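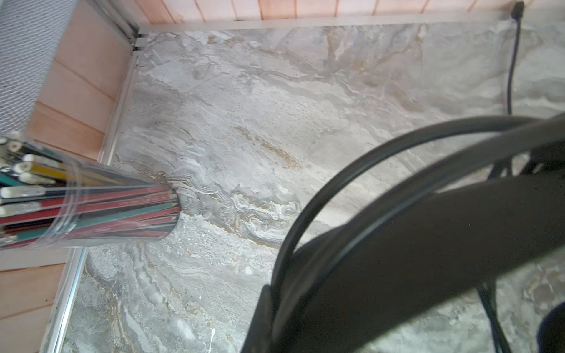 Slide 1. Marble-patterned top, metal edge strip, wood-panelled walls. Pencil holder on its side at the left.

Speaker notes - Small surfaces, Bavham trade evening, Wednesday

Leave slide 1 up while people sit down. Start when the doors close.

Thank them for coming. Say who the talk is for: people who fit out desks, counters and reception tops in small rooms, where the top meets a wall on two sides or more. If you only do kitchens, most of it still applies.

Point at the pattern first. Grey ground, white and darker bands, and thin tan veins running on the diagonal. Ask the room which way they would lay it. Wait for a few answers. My view is that a diagonal vein is forgiving in a small space, as the eye doesn't follow it into the corner and stop. A vein running dead parallel to the wall shows up every wall that isn't straight. We learnt that at Kisholm and had to order a second top.

Then the colour. Cool grey against warm wood. Some clients find this odd on a sample board and like it once it is in. The tan in the veins does the work - it picks up the wood. Take the sample to the room if you can. Don't choose under shop lights.

Edges. Spend the most time on this. Silver strip along the far side and again down the left. The strip covers the joint between top and wall and gives you something to wipe up to. Point to the corner where the two strips come together. There are dark gaps there. Corners are where I get most of my questions, so go through the choices:

Mitre both strips. Looks best, slowest, needs a square corner.
Butt one into the other. Quick, shows a cut end.
Use a corner piece. Fine if the maker does one in the same finish. Trarketti do, Saludo didn't when I last asked - check before the talk.

Whatever you pick, dry fit it first. Crumbs and pencil shavings find any gap.

Wall panels. Seams run upright on the far wall and level on the left one. Ask if anyone minds that. Usually half the room does. I don't, but agree it with the client on paper before anything is cut.

Cables. Thin black one at the upper right, coming down over the marble pattern. On a pale top a black cable is the first thing you see. Options are a grommet, a clip under the strip, or a paler cable. Decide where the plug goes before the panels go up. Moving one afterwards cost us 61 pounds in parts at Kisholm, and a morning.

Things on the top. Clear plastic pencil holder. Clear is good on a busy pattern, it doesn't fight with it. A round one will roll if it gets knocked over, so a raised edge on the open side is worth pricing for a school or a library.

Cleaning, if there is time. Damp cloth, mild soap, dry the strip afterwards. No scouring pads.

Questions, 10 minutes. Samples are on the side table, please put them back in order.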